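Handout 6: Carry Trades, or How to Earn a Little for a Long Time and Lose It by Lunch

January 17, 2020
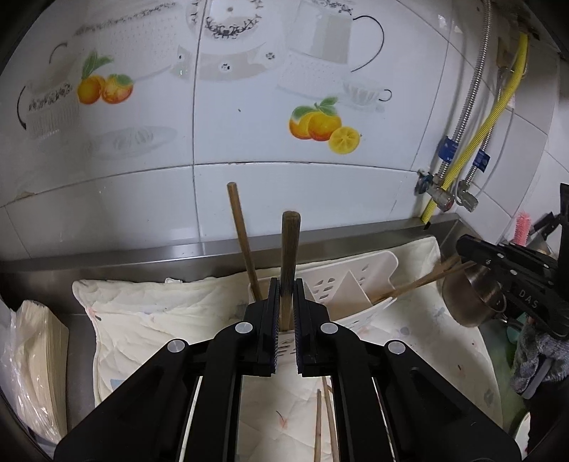 One student wrote on last week's feedback sheet that if the interest rate gap is known to everyone, the market should have priced it away already, and so the carry trade ought not to exist. Fair point, and the textbook agrees with you. The textbook has been agreeing with people like you for decades while other people collected the interest. Today we look at why both sides can claim to be right, usually at different times.

1. The basic trade

You borrow in a currency where money is cheap and lend in one where it is dear. The first is the funding currency, the second the target currency. The gap between the two rates is the carry. If the exchange rate stays put, you keep the whole gap. If the target currency rises, you keep the gap and begin to think you are clever. If it falls by more than the gap, you have paid for the privilege of holding it.

Write this down, as it will be needed in section 3:

total return = carry + change in the exchange rate (target against funding)

It is an approximation. It ignores the cross term, dealing costs and tax. You may ignore them too until the second half of the course.

2. What theory says

Uncovered interest parity says the high-rate currency should be expected to weaken by just enough to wipe out the carry. Covered interest parity says something duller and sturdier: if you lock in the future exchange rate with a forward contract, the forward price already contains the rate gap, and there is nothing left to earn.

Covered parity holds well in calm times, because banks will fall over one another to pick up free money. Uncovered parity has a poorer record. Over short horizons, high-rate currencies have often failed to weaken on schedule, and sometimes they have strengthened. This is known as the forward premium puzzle. Students like the word puzzle until they see the reading list.

3. A worked case

The Furko fund borrows in a currency at 1 percent a year and lends in one at 7 percent. The position is held for 90 days. Use a 360-day year.

Annual gap: 7 − 1 = 6 percent
Carry over the period: 6 × 90/360 = 1.5 percent

The break-even is therefore a fall of 1.5 percent in the target currency. Currencies can move that far while you are in a meeting.

Now suppose the target currency falls 4 percent. The unlevered result is 1.5 − 4 = −2.5 percent. Unpleasant, survivable, the sort of thing one puts in a footnote.

Kukico, a rival fund, holds the same position at ten times its capital. Its result is −25 percent of capital, and no footnote is large enough. The usual error in the homework is to multiply the carry by the leverage and leave the currency loss alone. Funds have made the same error, with nicer stationery.

4. Why it unwinds fast

Carry returns are negatively skewed: many small gains, a few large losses. The mechanism goes in a circle. A shock hits, the target currency slips, lenders ask for more margin, leveraged holders sell, and the selling pushes the currency down further. Meanwhile everyone is buying back the funding currency at the same moment — which is why low-rate currencies can jump in a crisis when their home economies have done nothing to earn it.

One explanation of the puzzle follows from this. The carry is pay for bearing crash risk, and a sample with no crash in it will flatter the strategy. Be suspicious of any chart that starts just after a bad year.

5. Reading a carry report

The Azar case in the course pack shows average returns and volatility but leaves out the worst month. The Batov case includes it, in small type. Read both and ask:

What is the funding currency, and who else is borrowing in it?
Is the return quoted before or after leverage?
Does the sample include a period of market stress?
How quickly could the position be closed if everybody wanted to close it?

6. Exercises

a) Redo the section 3 calculation for a 30-day holding period. The break-even should be 0.5 percent.

b) A position earns a carry of 400 basis points over one year. The target currency falls by 406 basis points. Using the formula from section 1, find the total return in basis points, then write two sentences to a client explaining it. The word "temporary" is not allowed.

c) Explain why hedging the whole position with a forward removes both the risk and the point.

Exercise b) will be collected. The June exam will contain a question on covered parity, as it always does, and some of you will answer it with uncovered parity, as some always do.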